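Fil. La prolongation du gardien de Molleck est bloquée depuis dix jours, et on lit beaucoup de raccourcis. Je reprends clause par clause, avec ce qui figure dans l'avis publié par le club. 1/

Situation contractuelle : bail professionnel signé pour trois saisons, fin au 30 juin. Option d'une année supplémentaire, activable par le club seul, à condition que le joueur ait disputé 55 matches officiels sur la durée du contrat. 2/

Compteur actuel : 53. Le club compte 54, car il inclut la rencontre arrêtée à Hirkholm à la 71e minute pour panne d'éclairage. Ce match a été rejoué intégralement. Le premier procès-verbal a donc été annulé. 3/

Le règlement de la ligue traite le match rejoué comme une rencontre unique. Les cartons de la première version restent au dossier, les minutes non. C'est sur cette dissymétrie que s'appuie l'agent du joueur. 4/

Pour mémoire, temps de jeu en championnat cette saison : 2321 minutes. La saison passée : 993, à cause de l'opération de l'épaule. Sans cette absence, le seuil aurait été franchi dès l'automne et il n'y aurait pas de fil. 5/

Avis daté du 10 mars 2020 : le club « se réserve le droit de faire valoir l'option ». Formulation prudente. Une option se lève par lettre recommandée, dans le délai prévu au contrat. Un avis sur le site n'a aucun effet juridique. 6/

Délai en question : 15 jours après le match qui fait franchir le seuil. Si l'on suit le calcul du club, il suffit d'une titularisation. Si l'on suit celui de l'agent, il en faut deux. 7/

D'où l'importance de la feuille de match de samedi contre Skoswood. Une entrée en jeu compte-t-elle ? L'annexe parle de « participation effective ». Pas de durée minimale. Un remplacement à la 89e suffirait donc, à mon sens. 8/

Côté acheteur : Hirkholm a pris contact, ce qui est autorisé à moins de six mois du terme. Offre de quatre ans, prime à la signature étalée sur deux exercices. Aucun montant confirmé à cette heure, je n'en donnerai pas. 9/
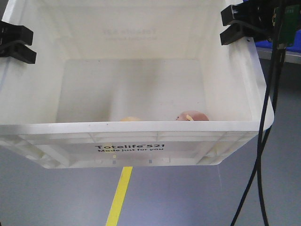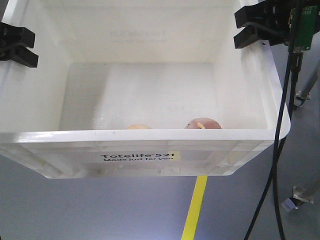
Bac blanc, deux fruits au fond.
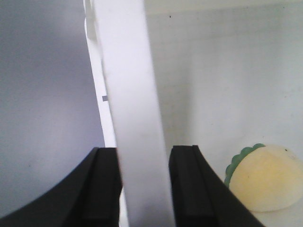
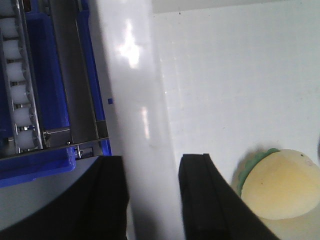
10/

Reste la question de l'équipementier. Khattak verse à Molleck une part variable liée à la présence de trois joueurs désignés dans l'effectif au 1er juillet. Le gardien est l'un des trois. Un départ libre coûterait donc au club au-delà du seul plan sportif. 11/

Scénario A : le seuil est atteint sans contestation, l'option est levée dans les délais. Le joueur reste sous contrat un an, au salaire de la dernière saison majoré de l'indexation. Hirkholm doit alors négocier un transfert payant. 12/

Scénario B : la commission juridique retient 53 et le joueur ne participe plus qu'à un seul match. Contrat éteint au 30 juin, départ libre, aucune indemnité de formation à son âge. 13/

Scénario C : accord amiable. Prolongation courte avec clause de sortie fixée d'avance. Les deux parties ont déjà procédé ainsi il y a trois ans avec l'arrière gauche. C'est l'hypothèse que je juge la plus probable. 14/

Objection reçue en message privé : « le club peut l'aligner deux fois et le débat est clos ». Exact sur le papier. Mais il est touché aux adducteurs depuis jeudi et n'a repris que la course. L'écarter ou l'aligner est d'abord une décision médicale. 15/

Autre point soulevé : les matches de coupe. Ils comptent, l'annexe vise toutes les compétitions officielles. Les amicaux ne comptent pas, y compris le tournoi d'été de Skoswood, malgré la présence d'arbitres désignés par la ligue. 16/

Correction du post 5 : l'absence pour l'épaule couvre aussi les deux premières journées de la saison en cours. Le total de minutes indiqué reste juste. 17/

Prochaine échéance utile : la publication du groupe pour samedi, vendredi en fin d'après-midi. Je compléterai ce fil avec la feuille de match, puis avec l'avis de la commission s'il est rendu public. 18/18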